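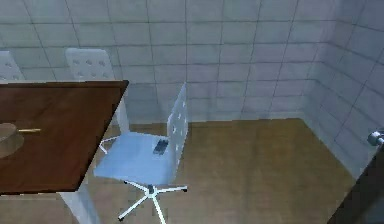

마지막 수정: 3월

이동 로봇 본체는 지난번 글에서 끝낸 상태 그대로다. 알루미늄 프레임에 바퀴 두 개, 뒤쪽에 볼 캐스터, 위에 Pondov 제어 보드를 얹었다. 이번에는 하드웨어를 거의 건드리지 않았고 시뮬레이션 쪽 작업만 했다.

시뮬레이터용 방을 새로 만들었다. 예전에 쓰던 방은 회색 바닥에 상자 네 개를 놓은 것이라 경로 계획은 잘 됐는데, 거실에서 돌리면 의자 다리에 계속 걸렸다. 상자는 라이다 높이에서 봐도 상자지만 의자는 그렇지 않다. 바퀴 달린 회전의자는 더 심하다. 라이다가 도는 높이에는 가운데 기둥만 있고, 별 모양으로 뻗은 다리는 그보다 낮다. 로봇은 기둥만 피하면 된다고 판단하고 그대로 들어가다가 다리를 밟는다.

그래서 타일 벽과 나무 바닥을 넣고, 탁자 하나와 의자들을 배치했다. 회전의자는 일부러 탁자 옆 통로 쪽으로 빼 두었다. 의자 모델은 Siltden이라는 무료 모음에서 받은 것인데, 등받이에 작은 구멍이 뚫려 있어서 충돌 메시가 쓸데없이 무거웠다. 화면에 그리는 메시는 그대로 두고 충돌용은 판 하나로 바꿨다. 다리는 하나씩 따로 캡슐 모양으로 만들었다. 원통 하나로 묶으면 편하지만 그러면 다리 사이로 지나갈 수 있는 공간까지 막힌다.

의자 좌판 위에는 휴대폰만 한 어두운 색 물체를 올려 놓았다. 나중에 카메라로 물건을 찾는 작업을 할 때 쓸 생각이다. 지금 단계에서는 주행과 관계가 없다.

주행 시험은 시작 위치를 무작위로 바꿔 가며 200번 돌렸다. 처음 설정에서는 목표 지점까지 간 것이 114번이었다. 실패 기록을 열어 보니 대부분 회전의자 다리였고, 나머지는 탁자 밑에서 방향을 못 잡고 시간이 초과된 경우였다.

바꾼 것은 두 가지다.

먼저 깊이 카메라를 아래로 기울였다. 원래 수평이었는데 그러면 바로 앞 바닥이 보이지 않는다. 카메라에서 나온 점 중에 바닥보다 높은 것만 골라서 라이다 지도에 합쳤다. 바닥 기준 높이를 너무 낮게 잡으면 바닥 자체가 장애물로 찍히고, 너무 높게 잡으면 다리를 놓친다. 값은 손으로 맞췄다.

그다음은 장애물을 지도에서 지우는 시간이다. 카메라는 가까운 다리가 시야 아래로 빠지면 못 본다. 기존 설정은 안 보이면 바로 지워서, 로봇이 다리 앞까지 가서는 다리가 없다고 생각했다. 카메라로 찍힌 점은 6초 동안 남겨 두도록 했다. 사람이 지나간 자리에도 잠깐 벽이 남는 부작용이 있지만 느린 로봇이라 참을 만하다.

같은 시작 위치로 다시 돌렸더니 187번 도착했다. 남은 실패는 전부 탁자 밑이다. 탁자 아래로 들어가면 의자와 탁자 다리 사이가 로봇 폭에 너무 가까워서, 들어갈 수는 있는데 돌아 나오지를 못한다. 사티시 산두가 공용 작업실에서 로그를 보더니 그 구역을 그냥 진입 금지로 칠하라고 했다. 청소 로봇도 아닌데 굳이 탁자 밑에 들어갈 이유가 없으니 맞는 말이다. 다만 복구 동작을 고칠 기회라서 일단은 막지 않고 두었다.

실제 로봇에는 아직 카메라 각도만 적용했다. 브래킷은 PETG로 다시 뽑았고, 구멍 위치가 조금 어긋나서 줄로 갈았다. 각도를 바꿨으니 외부 파라미터도 다시 잡아야 한다. 체커보드를 바닥에 테이프로 붙여 놓고 할 예정이다.

설정 파일은 정리가 덜 됐다. 카메라 점을 합치는 노드가 가끔 시작할 때 좌표 변환을 못 찾고 죽는데, 지금은 실행 스크립트에 대기 시간을 넣어서 넘기고 있다. 이걸 고치고 나서 저장소에 올리겠다.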